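From: Tzu-hsuan Lui
To: podgate-sim list
Date: November 19, 2022
Subject: Re: [podgate-sim] Notes wanted from the Ondesbridge open day

Shuk-fan Chuang wrote:
> I couldn't get to Ondesbridge for the open day and would like to hear
> from anyone who did. Mainly:
>
> - Is the Zemau bench demo running in the simulator only, or on hardware?
> - What does the wrist view look like with the randomized textures on?
> - Does the two-arm version share one controller or run two?
> - Did anyone get a straight answer on reset times?
>
> We have to decide by February whether to port our own tasks over, and
> the public notes stop well short of what I need.

Shuk-fan, I was there for most of the afternoon. Answers in your order, then a few things you didn't ask about.

Simulator only. The hardware cell was in the next bay with the power off and the guard door locked. Everything on the big monitor was rendered live from one workstation, with a second machine running the policy over the local network. They let visitors pick the seed, so I don't think we were being shown a hand-picked set. I asked for 567 and 410 because I had those written down from the last release, and both loaded without complaint.

The wrist view is the part I would look at before committing to anything. The camera sits behind the palm, so you get the palm along the bottom and a finger up each side, and whatever you are approaching has to fit in between. The target in the run I copied is the orange egg-shaped object at the bottom of the blue container. The container is see-through and the object takes up most of its width, with only a thin band of blue left on either side. Anyone planning to use a plain colour threshold to find it will probably get away with it on this seed. I would not count on it on the next one.

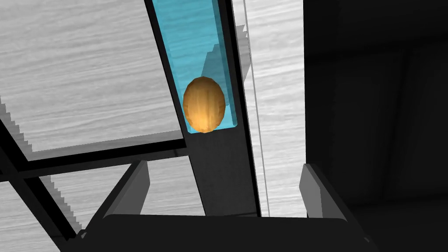
Texture randomization is applied per surface and drawn again at every reset. The presenter said there are 20 base textures in the set they ship, with tint and stretch varied on top of that. Stretch is not corrected for the size of the surface, so a grain that looks reasonable on a small panel can come out as long streaks on a wall. I asked if that was deliberate. The answer was that it started as a bug in the UV scaling and they left it in after the Lai group reported slightly better transfer with it than without. I have not seen those numbers and would like to before repeating the claim.

Refraction is switched on for the translucent materials by default. It costs them roughly a third of the frame rate. There is a flag to fall back to flat alpha blending, and the presenter's advice was to train with a mix of both. Note that the flag is read once at startup. Changing it between episodes does nothing and gives no warning.

On the two-arm question: one controller process, 2 action streams, one shared clock. If one stream is late, both arms hold. You can override this in the config but then the logs are no longer aligned and their replay tool refuses to open them. For our purposes the shared clock is the right choice, although it does mean a slow inference step on one side shows up as a pause on both. There were several such pauses during the afternoon. The presenter put them down to the network switch in the room.

The body camera looks forward over the robot's own front panel. Whichever gripper is low and close in can be partly hidden behind that panel, and this matters more than I expected. The policy they demonstrated takes the body view and both wrist views together, and when someone asked them to drop the wrist views it stopped making useful progress. If your port only has the body view budgeted, I would revisit that.
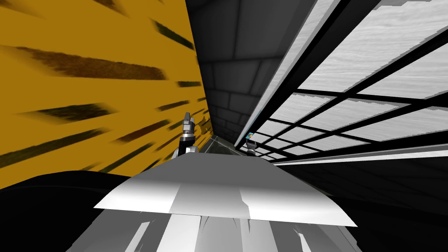
Depth is available from the body camera but not from the wrists. They intend to add it. No date was given and I did not press.

Reset times: I got an answer, although a qualified one. A reset that only moves objects takes well under a second. A reset that also redraws textures takes several seconds on the demo workstation, and nearly all of it is shader compilation. They cache compiled shaders in the user's home directory with no size limit, so if you run this on the shared cluster you will want to move the cache before you fill your quota. The variable for that is in the sample config, commented out near the end.

Other points, in no particular order:

The room was too small and the talk was given twice. I heard the second one, and people who heard the first say it had more on contact parameters. If one of them is on this list, please post your notes.

Collision geometry for the framed windows is a single box per window. The individual bars and panes are visual only. A gripper can't catch on a bar, which is convenient for training and wrong if your real cell has mullions.

Finger friction is set higher than I would have picked. The presenter agreed it was generous and said it would be lowered in the next release, so any grasp results from the current one should be labelled with the version.

The licence for the texture set is separate from the licence for the code. Read both.

My own view is that porting the single-arm tasks is a few weeks of work and fairly low risk. I would leave the two-arm tasks until the occlusion in the body view has been measured on our own layouts. I can run our cabinet task through their converter next week if you send me the current model files. The copy I have is from before the hinge change.

Tzu-hsuan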